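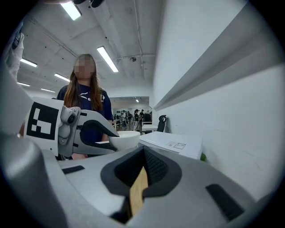
So what does the Bumano kit cost us, all in? The starter kit is 4,000 for a pair of hand-held grippers, the mounts and a year of the software, and then 89 a month after that if you want to keep the upload service going.

I put the money first because last year I saved it for the end and half of you had already decided you wanted one! These are my notes for the session on buying versus building. They're messy in places, and you'll want the Geslow price sheet next to you while you read.

What you get in the box

Two grippers, two chargers, a printed sheet of markers and a setup card. The card is short and pretty good. The full manual is a download, and it's 154 pages, so please don't print it (somebody did, and the printer down the hall hasn't been right since). Read the chapter on calibration and the one on finger wear. The rest you can look up when you need it.

Spare fingers are sold separately. I find this annoying. Fingers are the part that touches everything, and they're the first thing I'd expect to replace, so put a spare set in your budget from day one.

Using it at a table

You hold one in each hand and do ordinary kitchen-type jobs with it: bowls, utensils, that kind of thing. The square black-and-white marker on the housing is there for tracking, so keep your sleeves and your thumbs off it. Long loose sleeves are the usual culprit. Push them up before you start and save yourself a redo.

The camera view is very wide. You get the ceiling lights, the wall, the doorway, people in the next room, the lot. That's great for tracking and less great for privacy, so when we compare services I want you to look hard at face blurring. Bumano includes it in the monthly price. Değirmenci sells it as an add-on, and I had to email twice to find out how much. Drarkwood leaves it to you, which is fine if you have a good programmer with a free week, and who has one of those?

Bowls deserve a word of their own. A smooth, rounded rim is harder to hold than it looks. My advice is to come in slowly, let the finger rest on the rim, and only then close. Beginners squeeze first and steer second. I did too, for my whole first afternoon.

The service side

Agathe Lacroix ran the trial with me in December and she kept the better notes, so I'm borrowing from them. Support answered her within 2 hours each time, though the first answer was for a different model. Uploads were slow after lunch and quick before 9 a.m. She liked the software more than I did. I thought the menus were a maze, but she pointed out that I hadn't watched the tour, and okay, fair.

One thing we both disliked: if you cancel the monthly plan, your recordings stay on their server for a short time and then they're gone. Download as you go. Put it on the calendar.

For next time

Pick one of the three vendors and work out the cost for two years, with spare fingers and face blurring included. A single page is plenty. Write down every question the price sheet doesn't answer, and then send one of those questions to the vendor and bring me whatever comes back, even if it's only an auto-reply.

If you're on the fence between Geslow's bundle and buying direct, check who handles repairs. The bundle is cheaper, but broken units go back through Geslow first, and I couldn't get a straight answer on how long that takes. I'll post it on the course page if they write back.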